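Die Gala und ihre Heldinnen

Wer im Kalender der Wohltätigkeitsvereine blättert, könnte meinen, das Land bestehe nur noch aus Vorbildern. Allein im April vergab der Förderkreis Tundska 30 Ehrennadeln für Frauen in der Pandemie, die meisten per Videoschalte. Die Geehrten haben Masken genäht, Nachtdienste übernommen, Nachbarn versorgt. Ihre Leistung steht außer Frage. Zweifel weckt die Veranstaltung drumherum.
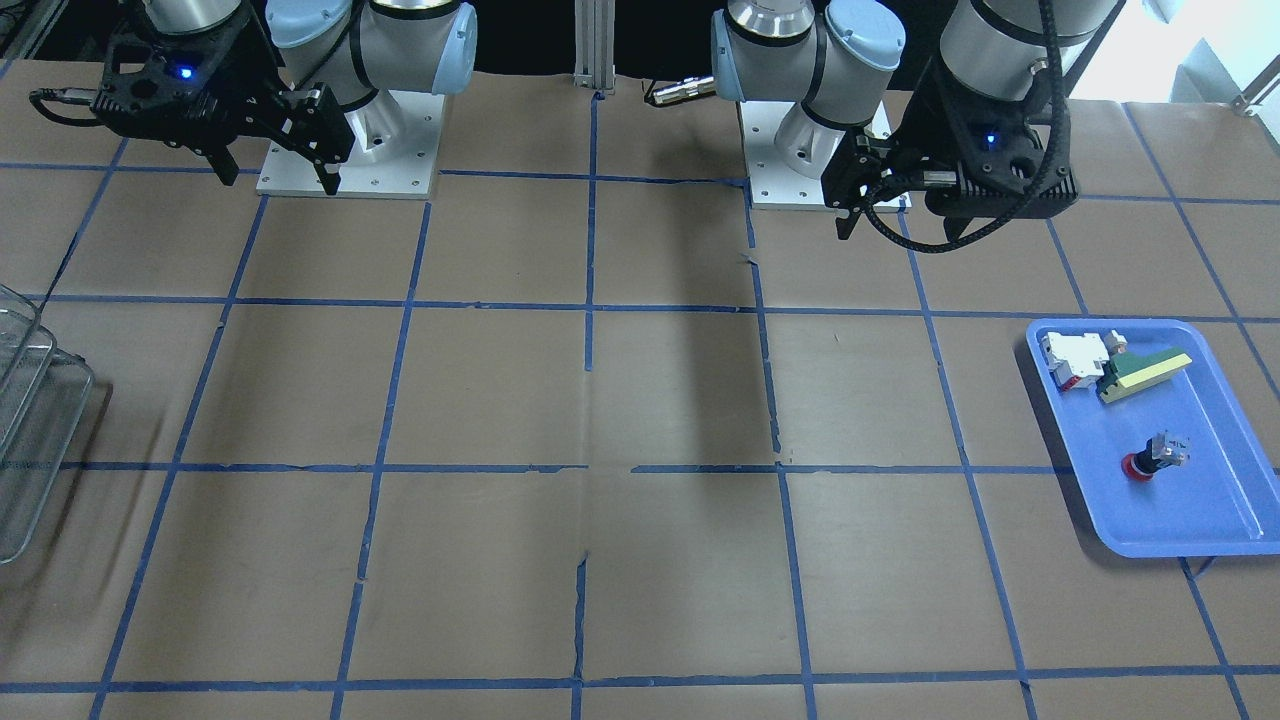
Was haben die Ausgezeichneten von einer solchen Ehrung?

Meist eine Urkunde, einen Blumenstrauß und ein Foto mit dem Vorstand. Ein Preisgeld zahlt Tundska nicht, Fahrtkosten nur auf Antrag.

Beim Konkurrenten Clilside geht es großzügiger zu, jedenfalls auf dem Papier. Der Verein lud Ende August zu einem Abend im Freien, mit Menü, Streichquartett und fünf Preisträgerinnen. Zehn Reden waren angekündigt, und gehalten wurden sie alle. Die Frauen selbst kamen zwischen Suppe und Hauptgang zu Wort, jede für die Länge einer Danksagung. Auf die Frage, was der Abend gekostet habe, verweist Clilside auf den Jahresbericht. Dort findet sich ein Posten namens »Begegnung und Würdigung« – ohne weitere Aufschlüsselung.

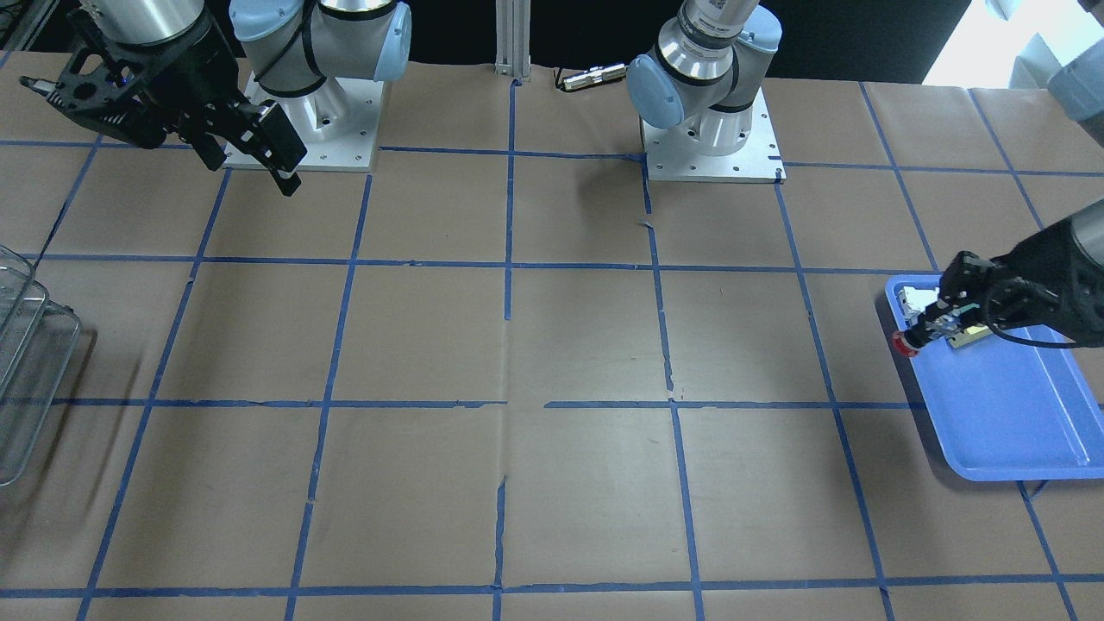 Arbeitstisch mit Packpapier und blauem Klebeband.

Natürlich kann man einwenden, dass Anerkennung guttut. Eine der Geehrten, Pflegerin auf einer Intensivstation, erzählt mit sichtlicher Freude von dem Abend. Ihre Kolleginnen hätten die Urkunde im Pausenraum aufgehängt. Dann erwähnt sie, dass auf ihrer Station noch immer Stellen unbesetzt sind. Davon war in den Reden keine Silbe zu hören, obwohl zwei Redner im Krankenhausbeirat sitzen.

Auffällig ist auch, wer nie auf den Listen steht. Reinigungskräfte fehlen, Kassiererinnen ebenso. Vorschlagen darf bei beiden Vereinen nur, wer Mitglied ist, und der Beitrag schreckt ab.
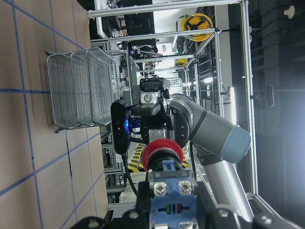 Es geht auch kleiner

Die Stiftung Vũ in Ziltport hat ihre Gala in diesem Jahr gestrichen und das Geld in einen Fonds für Kinderbetreuung gesteckt. Ob daraus mehr wird als eine gute Pressemitteilung, muss sich zeigen. Die Vergaberegeln sind noch nicht veröffentlicht, und im nächsten Jahr soll wieder gefeiert werden. Der Saal ist schon reserviert.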